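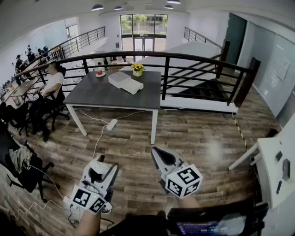

Wasau wanted to know, after the last report, whether the upstairs was a place people would choose to sit or just the place we'd put the leftover desks. Fair question, and it came with a second one tucked in behind it: could we please say what the $600 went on, in plain words this time. So I'll do both, and I'll try to keep it shorter than July's (sorry about July's).

Progress report, Nyanda mezzanine fit-out
October 23, 2022

The desks first. The long ones have gone along the railing on the window side, and people sit at them in a row, which I wasn't sure they would. I'd pictured everyone fighting for the corners. But you get the trees through the big glass, and I think that has won them over more than anything we paid for. The black office chairs are the ones from the old Bomero lease. We've kept them all. Two need new gas struts and I've been told they're cheap, so I haven't put in for them separately.

The table with the dark grey top and the white legs is set up near the stairs now. You'll remember we argued about this one! The plan had it downstairs as a meeting table, and I moved it up because the mezzanine had nowhere to put anything down that wasn't somebody's desk. It's had sunflowers on it, and an apple on a saucer, and the white boxes, and I've stopped thinking of that as mess. A shared table is going to have things on it. What I would like is a shelf close by so the boxes have a proper home, and that's in the next lot of spending if you're happy with it.

Now the money. The $600 was the small-works line and it's all gone. Most of it went on having the floorboards cleaned and re-oiled, which I'd underestimated badly. Dark boards show every bit of dust and the first coat went on patchy, so Fostivlow came back and did that end again at no charge – good of them, I didn't even have to ask twice. The rest was felt pads for the furniture legs, a box of cable ties, and paint to touch up the wall beside the stairs where the desks came up. I have the receipts in one envelope and can scan them whenever suits.

Things I'm not happy with yet. Power is the main one. We're running the table off a power strip on the floor with the cords going across to it, and I don't love that in a room where people push chairs back without looking. The electrician has quoted for floor boxes and says it's 4 hours' work. I'd like to go ahead before we do anything prettier.

Second, coats. There are no hooks upstairs, so jackets end up on the backs of chairs, and then an empty chair looks taken when it isn't. I keep forgetting to measure the wall. It's on my list, properly written down.

Noise has been better than I expected. The stairwell is open so you do hear the ground floor, mostly at lunch, but I've had only the one grumble and that was about the microwave.

Still to come, if the next payment is approved: floor boxes, hooks, the shelf, and the 2 chair repairs. I'd also like to leave the railings exactly as they are. The black bars and the timber posts suit the floor and I don't see what we'd gain by painting them, though I know it was in the original proposal. Let me know if that needs a formal change or if a line in this report will do.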